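Visita à Skedton: fui ver robôs e voltei com uma planilha

Quem acompanha o blog sabe que estou há meses tentando montar o orçamento de automação da pousada (22 quartos, uma lavanderia minúscula e muita roupa para dobrar!). Em maio finalmente consegui visita na Skedton, que integra os braços da Clukora e faz as demonstrações num espaço montado como quarto mesmo, com cama, carpete e tudo.

Cheguei às 9h, tomei dois cafés e fui direto olhar a mão de perto. São três dedos metálicos com pontas pretas arredondadas, e o braço usa uma manga de tecido preto bem folgada. Anotei na hora: manga é item de reposição, perguntar preço. E perguntei — 40 euros cada, fora do contrato de manutenção.

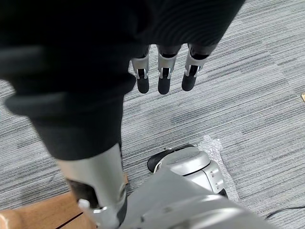 O que entra na conta

Meu erro, até essa visita, era orçar só o braço. A mão vem cotada à parte, a instalação também, e o treinamento da equipe são 844 euros por turma, com o deslocamento do técnico incluído. O aluguel mensal do software fica em 424 euros, e aí eu confesso que engoli em seco. A Griritz, que eu tinha consultado antes, cobra tudo junto num pacote anual, só que não deixa trocar a mão depois.

Outra coisa que eu não tinha pensado: espaço no chão. A base é grandinha, e nos meus quartos de solteiro mal passa o carrinho da limpeza. Vou ter que medir tudo de novo, porta por porta.

Depois conversamos sobre a tarefa que mais me interessa, recolher e dobrar roupa. Camiseta largada em cima do edredom, uma peça por cima da outra, estampa meio escondida nas dobras... é a vida real de qualquer pousada. Pedi que a proposta separasse o preço dessa função do preço de arrumar a cama, que para mim pode ficar para o ano que vem.

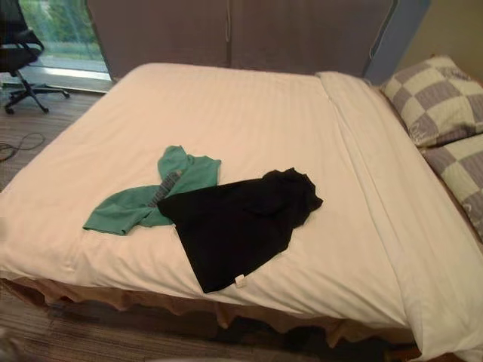

Ashraf Abou Zeid

Saí de lá com a proposta prometida por e-mail e uma lista de perguntas para a Metwally, que financia equipamento para hotelaria pequena. Quero saber se aceitam incluir o treinamento no financiamento ou só a máquina — isso muda bastante a minha entrada. Se alguém aí já fechou com eles, me conta nos comentários como foi o prazo de aprovação!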